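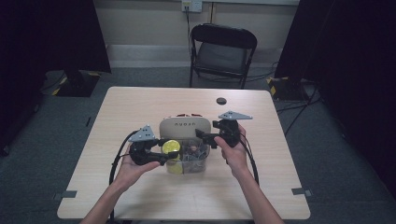

Leonor Brandão replied at 14:20:
The drain volume alone won't tell you much. After my father's indwelling pleural catheter went in, output ran 211 mL per session for the first stretch, then fell off. The nurse wanted the trend and the color written down, plus any pain on drainage.

Patient forum > Lungs and pleura > Drainage at home

pleura_log wrote:
Same here. We drain every other day. I stop as soon as the chest feels tight, whatever the bottle reads.

kesteck70 wrote:
I disagree with the fixed schedule. Our clinic switched us to draining by symptoms – breathlessness first, calendar second. Fewer sessions, same comfort.

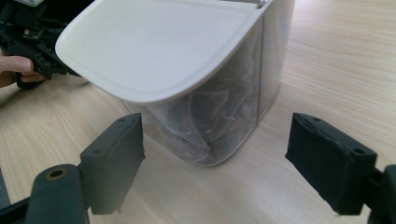

Photo: Natália Godinho

pleura_log wrote:
That depends on what the catheter is for. If the goal is to get the pleura to seal, daily drainage has better support. For comfort only, I agree with you.

kesteck70 wrote:
Fair. Ours is comfort only. I should have said so.

Leonor Brandão replied:
Either way, ask for the stop rule in writing. Ours says call within 24 hours if the fluid turns cloudy or he runs a fever, and call if output stays low for 2 sessions in a row. A blocked line can look like improvement.

Last updated: November

This site uses cookies. Accept | Settings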